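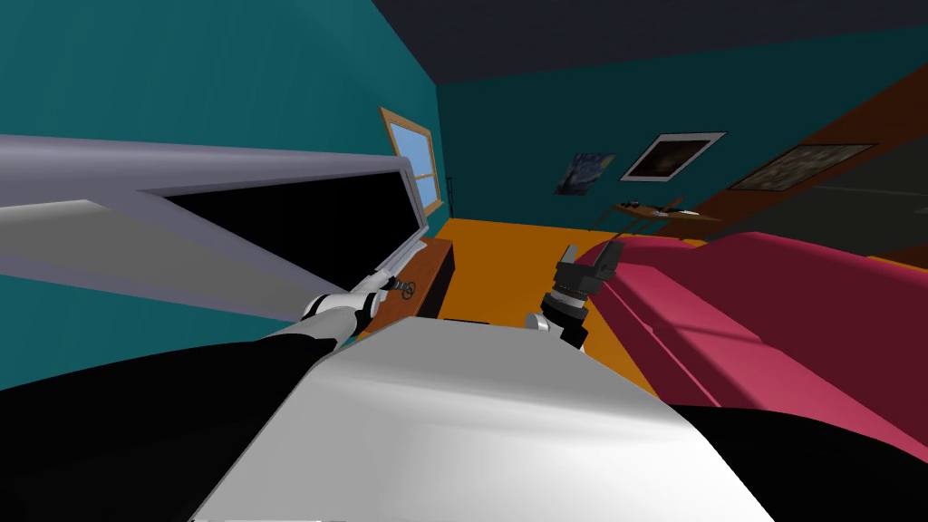 Comparing Two Grippers in Simulation Before You Commit to One

Posted 4 October 2020

If you've been putting off choosing a gripper because the choice feels permanent, I'd like to talk you into spending an afternoon in the simulator first. I did this with the Husgate and the Clidham, both of which come as ready-made models, and I learned more in that one sitting than I had from a month of reading data sheets (and I do love a data sheet).

What you need

A two-armed robot model, a living room scene with at least one piece of furniture that opens, and whatever controller you already use. I drive mine with Nakamura, but any controller that lets you log finger position and wrist angle will do nicely.

Step 1. Start with a knob

Cabinet knobs are wonderful test objects. They're small, they're round, and they punish a sloppy approach right away. Bring the arm in slowly with the fingers open, stop just short of the knob, and look at the wrist before you close. If it's bent close to its limit, back the whole robot up a little and come in again. I can't tell you how many "bad gripper" runs turned out to be bad parking!

Keep the other arm raised and out of the way while you do this, or you'll spend your evening sorting out collisions with the sofa.

Step 2. Check the wrist camera view with nothing in the grip

Before you run any real trials, open the fingers and look at what the wrist camera gives you from a few different angles. You want to see both fingertips and a good wide gap between them. 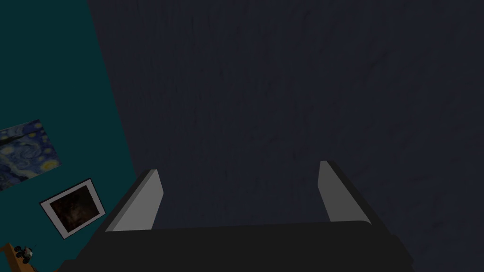 Pay attention to how much of the view the palm takes up, too. A bulky palm hides the lower part of the picture, and on the last bit of the approach that may be just where your target is. Tilting the camera forward by 4 degrees helped me a good deal with the Clidham. Save the pose once you like it, and use the same one for every trial with that gripper.

Step 3. Run the trials in batches

I set up 6 starting positions and let each gripper work through them until I had 3,000 attempts apiece. Change only one thing between batches. The Husgate missed 483 times, mostly when it came in from the side, and the Clidham's misses were scattered all over, so I had to go back and sort them by wrist angle before they made any sense.

Step 4. Write down the contact settings

Friction, finger force, closing speed, all of it, in the same file as your results. I skipped this in September and had to redo a whole batch in Pravwood, my little test project, and I'm still a bit sore about it. Simulated friction can flatter a gripper terribly, so try a lower value as well and see which one falls apart first.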